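Em abril, o nosso grupo em Mokwood fechou a primeira leva de demonstrações do Povau, um conjunto de tarefas de arrumação com dois braços. São 4000 episódios, gravados por teleoperação, com caixas de plástico, copos e potes que se compram em qualquer loja. Na apresentação em Surkidbridge, a primeira pergunta foi sobre o número. Respondi, e a conversa ficou por ali. Acho que perguntaram pela coisa errada.
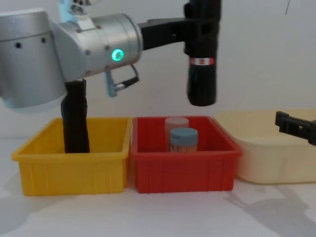 ## Opinião | Dados e aprendizagem

O número de episódios é fácil de pôr num relatório, e por isso acaba por orientar o trabalho. Quando um operador tem uma meta diária, aprende depressa o que a faz subir: volta a pôr o pote no mesmo sítio, repete o gesto que já sabe, evita o objeto que costuma escorregar. Ao fim de uma semana temos muitos episódios e pouca variedade. O modelo treinado com eles sai-se bem na mesa onde foi gravado e falha quando se empurra uma caixa um palmo para o lado.

Fizemos essa experiência sem querer. Numa das semanas da leva, 70 por cento dos episódios partiam praticamente da mesma disposição. Retirámos os repetidos, ficámos com uma fração do material, e a política treinada no que sobrou foi um pouco melhor. Não chega para um artigo, mas chegou para mudar a forma como marcamos as sessões.

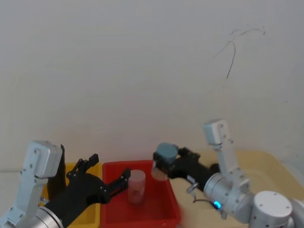

A segunda questão é a dos erros. Durante meses, a regra foi apagar qualquer gravação em que o operador hesitasse, largasse um objeto ou precisasse de uma segunda tentativa. Ficava tudo limpo. O resultado era um sistema que nunca tinha visto ninguém recuperar de uma falha e que, depois de falhar, continuava o movimento como se tivesse o objeto na mão. Hoje guardamos essas gravações, com uma etiqueta que indica o instante em que a correção começa. A etiquetagem demora cerca de 35 segundos por episódio, e defendo que é o tempo mais bem gasto de toda a cadeia.
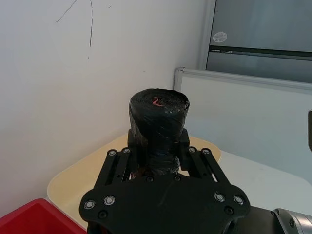 Há também a escolha dos objetos. A tentação é ficar com os rígidos, de forma regular, que as pinças seguram sem dificuldade. Uma coleção assim dá boas taxas de sucesso e ensina pouco sobre força e contacto. Prefiro uma lista mais curta, com superfícies irregulares, tampas e materiais translúcidos, mesmo que o rendimento por hora caia. No Rudd, o projeto anterior, fizemos o contrário, e ainda hoje há lá pastas que ninguém volta a abrir.

Sei o que se responde a isto: com escala suficiente, a variedade aparece sozinha. Talvez apareça quando há dezenas de laboratórios a gravar em sítios diferentes. Com 2 postos de trabalho e a mesma equipa todos os dias, não aparece. Tem de ser planeada, escrita na folha da sessão e verificada antes de se desmontar a mesa.

Para a próxima leva propus que o relatório mensal traga primeiro a lista de disposições iniciais e a proporção de episódios com correção, e só depois o total. A proposta ainda está em discussão.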